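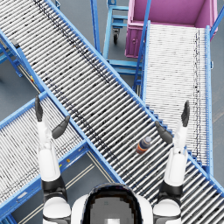
Does paying for faster shipping get you your stuff sooner? Sometimes, and a lot less often than the checkout page wants you to think.

I kept notes from March to August, mostly out of spite. I ordered 19 things from Bellis and Virkholm, half with the paid upgrade and half without, or as close to half as you can get with 19. The paid ones beat the free ones by less than a day. One paid order, a lamp, sat in Tremaston for most of a week while the tracking page said "on its way."

Bellis says its express members save 259 hours of waiting a year. Waiting for what? I wasn't standing at the door. I was at work.

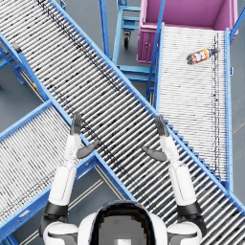

The membership math

Virkholm wants 300 crowns' worth of "points" before the free tier kicks in – and the points expire. I've yet to see a friend use theirs up. I let 1211 of mine die last winter and felt nothing. 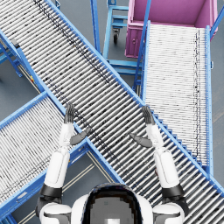

So should you cancel? I did, and the only thing I miss is the free returns. If you send back a lot of shoes, keep it another month and write down the dates yourself. Don't go by the emails.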